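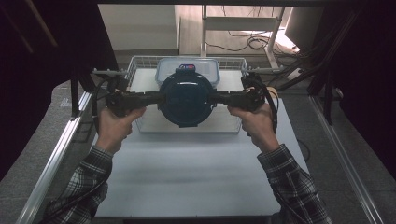
Jalten opens its kitchen task library, and you can have a go yourself

For immediate release

We're a small outfit and we don't put out many of these, so bear with me if I go on a bit. From Friday, anyone who works on teaching robots everyday jobs can sign up for Wimard, our library of household tasks shown by hand. It opens with 1000 demonstrations, all of them to do with putting food containers away and getting them out again, and every single one was done by a person holding a pair of grippers.

I've done a fair few of them myself (my forearms can vouch for it!). You hold one gripper in each hand, you get on with the job, and what your hands do gets recorded along with what you'd see from head height. Then you put everything back and do it again. We used to do this by remote control, with the person sat across the room steering two arms, and we still do for anything heavy or hot. But for lids and tubs and baskets it was slow going, and people got cross. With the grippers in your own hands you can feel when a tub starts to slide, and you correct it without thinking, and that little correction ends up in the data too.

Round tubs have been the real headache. A square one gives you two flat sides to press on, lovely. A round one with a lid wants to spin the moment one finger sits higher than the other, so you have to come in from both sides at the same height and keep the squeeze even all the way over the basket. Our new starters take most of a morning to get the knack. I took longer, and I'm the one writing the press release.

The first release covers 28 tasks. Some are as plain as lifting one container out of a wire basket without dragging its neighbour along. Others take two hands doing different things, such as holding a tub steady while the other gripper works at a locking tab. We asked 18 people to do the showing, left-handers included, and told them not to tidy up their style. If somebody likes to tilt a box before lifting it, the tilt stays in. Fumbled goes stay in as well, marked as fumbles, as several of the teams who tried the early version asked us for them.

Those early teams included the folks at Cesex, who have been trying our recordings on their own two-armed bench machine and sending us very blunt notes. Their main grumble was that our baskets were always in the same spot on the table. Fair enough! We went back and recorded 66 extra runs with the basket nudged about, and they're in the library now.

Access is free for schools, colleges and hobby groups. Companies pay a yearly fee, and the price list is on the sign-up page. The handheld grippers aren't for sale yet, though we do lend out pairs for a month at a time and there's a waiting list you can join.

Next on our list is cutlery, then washing-up, which I'm dreading a little.

Press enquiries: please use the contact form on the Jalten website and put "Wimard" in the subject line. We answer between 9am and 4pm, and we're happy to have reporters round to try the grippers.

Ends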